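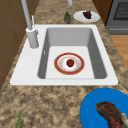
How often does an older sedan really need its transmission fluid changed? More often than the last owner did it, says Yvette Campbell, and if you don't know when the last owner did it, then now.

Home Buying Repairs Road Notes Contact

5 min read

Campbell runs a two-bay shop in Raltgate and works almost only on used sedans, the kind people buy for a first job or a kid leaving for college. I caught her in February, early, a little before 7 in the morning, with the heater going and one car already up on the lift. She gave me until the first customer. We got a bit more than that.

She started on fluid before I had my notebook open. "People hear 'lifetime fluid' and they think their lifetime," she said. "Ask whose lifetime. I'd drain it on anything I didn't buy new."

Does she flush or drain? Drain, on a high-mileage car. Then drive it a while, then drain again. "You get some of the old stuff out each time. Slow is fine. I'm not in a race with a gearbox."

What about the shops that say leave it alone, it'll slip if you touch it? She shrugged at that one. "If it slips after a gentle drain it was slipping before. Drive it cold. Drive it hot. Feel for it first, then decide if you even want to put money in."

I asked what she looks at when somebody brings in a car they haven't paid for yet. She charges a flat fee for it and says it's the least popular thing on her price list, which bugs her.

"Cold start. I want it cold. If the seller warmed it up for me I get curious about why." Then the coolant, the oil cap, the tires. Tires a lot. Uneven wear on the inside edge and she goes looking for bent parts or tired bushings. Four diffrent brands of tire and she figures the rest of the care went about the same way.

Paperwork too. Clifford Grewal, who bought a gray four-door through a private ad in Fustitdale last fall, brought her a folder as thick as a phone book. "I loved that folder," Campbell said. "Oil every 3000 miles, which is more than that engine needed, but I'm not going to complain. He had nothing to fix. I told him air filter, go home."

Grewal, on the phone later, remembered it a little differently. "She told me air filter and then she told me to stop resting my hand on the shifter. I've been driving since I was sixteen." He's stopped, mostly.

Back to the shop. Sport trims. Everybody seems to want the one with the bigger wheels and the paddles, I said. She laughed.

"Bigger wheels, thinner tires, and we have the roads we have. I replace bent rims all spring. If you like how it looks, buy it, it's your money. Just price a set of tires before you sign." She wishes dealers would put that number on the window sticker – right under the payment. Her own car is the base trim with cloth seats and a dent in the trunk lid.

And the turbo engines? The small ones in newer sedans?

"Fine. Change the oil on time. Let it idle a bit after a long hard pull, don't just kill it at the top of the hill." She wouldn't name a favorite. She did name a least favorite, and then asked me to leave it out, so.

The first customer came in around here and the talk moved to the front counter. Shirley Gill, picking up keys, brakes done the day before. I asked if she minded a question. She did not. What made her pick a sedan when the whole street has crossovers?

"I can see over the hood and I can get in it without a climb," Gill said. "Also it was 2 grand less than the tall one. Same engine! The man told me himself, same engine." She has driven it to Wenavport and back every month since she got it, to see her sister, and plans on another ten years.

Campbell handed her the old brake pads in a bag. She does that for everybody. Most people throw them out in the parking lot can, she says, but they look first.

I asked about batteries while she wrote up the ticket. It had been a bad month for them. "Short trips. That's all it is. School, store, home, and it never gets charged back up. Take it on the highway once in a while, 40 minutes. Or buy a charger and plug it in overnight." She'd sold out of her usual size that week and was waiting on the truck.

Geetha Mudaliar does the diagnostics side, three mornings a week, and came in halfway through with a laptop under her arm. Her advice was shorter. "Don't clear the code before you bring it in. People clear the code. Then I have nothing to read and I have to drive it around until it comes back, and you're paying me for the drive."

Are the cheap code readers any good, then?

"To read, sure. I keep one in my glove box." She got a transmission code off hers on a Habte wagon at a gas station last summer and talked the owner out of a rebuild. Bad conector, corroded. Cleaned it with a brush.

Last thing I wanted was a rule of thumb on when to let a car go. Campbell didn't want to give one. I pushed a bit. She told me about a customer, no name, who'd been quoted $1302 for suspension work on a car worth not a lot more than that.

"Everybody told her dump it. But the engine was good, the body was good, no rust. She knew that car. What's she going to get for thirteen hundred bucks somewhere else? Somebody's problem." They did the work. Car's still around, she sees it at the light by the post office.

"Now if it was rust, I'd have said go. Rust I don't argue with."

Then the phone rang, then the other phone, and she waved me toward the door with a pen. The shop opens at 7:30, closed for lunch, call ahead for inspections.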